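1/ In the last weeks I moved all my browser work to profiles, and several people asked me how I set it up. I will write it down as a thread. It is for desktop, Windows or Mac, and you do not need to install anything for the first part.

2/ A profile is a separate set of bookmarks, passwords, history and add-ons. Many people think it is only for families who share one computer. I live alone with my laptop and I use three of them: one for work, one for private things, one for testing.

3/ My reason was simple. I had 762 bookmarks in one list, half of them from a job I left in March. Every time I typed two letters in the address bar, the browser offered me the old ticket system of the old company.

4/ How to start: click the round icon at the top right of the browser window, then look for "Add" or "Add new profile". Give it a clear name. Mine was called "Profile 2" for a long time and I mixed it up with the other one every morning.

5/ Choose a different color for every profile. This looks like decoration but it helps me more than the name. Work is green, private is dark gray, testing is orange. When I see orange, I know I can break things.

6/ You can also set a different new tab background for each profile. Check after the change that the shortcuts are still easy to read.
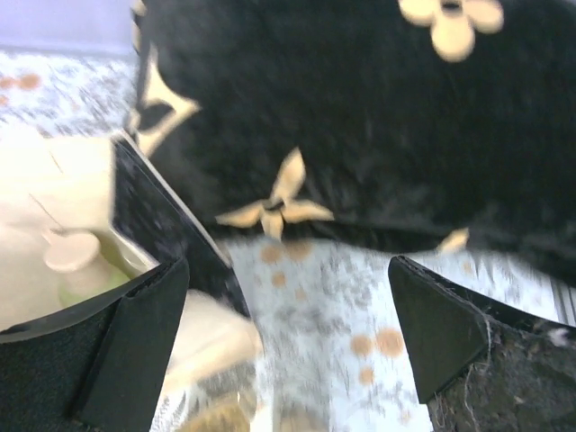

7/ MOVING THE BOOKMARKS

Open the bookmark manager in the old profile and export everything to one file. Then import this file in the new profile. Do not delete the old list yet, please wait until you have used the new one for some days.

8/ The export takes all folders, you cannot choose only one. So I imported everything in the work profile and then deleted the private folders there. After that I did the same in the other direction. It is boring work, I did it with a podcast.

9/ Passwords are a different file. Be careful here: the exported password file is plain text, and everybody who opens it can read it. Import it, check that a login works, delete the file and empty the trash the same day.

10/ Add-ons do not move with these files. For me this was good. I had installed so many of them, and in the work profile I now have only Plokitz for saving pages and Derkitz for blocking the noisy banners. The memory use went down by 500 MB on my machine, but yours can be different.

11/ One problem I had: Plokitz keeps its saved pages inside the profile. There were 2316 pages in mine and the new profile showed zero. You must go to its settings, make a backup, and restore it on the other side. The button is at the very bottom of the page – I needed two evenings to find it.

12/ Links from other programs open in the profile you used last. So a link from my work chat opened in the private window, again and again. Now I click once in the work window before I click the link. There are small tools for this (Posness is one) but I did not try it long enough to recommend it.

13/ Make a desktop shortcut for each profile. In the profile settings there is a switch for it on Windows. On Mac I did not find this switch, so there I open the second profile from the menu with the same name as on top of the screen, "Profiles".

14/ Someone asked if profiles protect private data from other people. No. Anyone who sits at your open computer can change from one to the other with two clicks. If you share the machine, use separate user accounts of the system.

15/ Next I want to write about syncing the work profile to a phone. I still have 5 tabs that refuse to appear there, so first I must understand why.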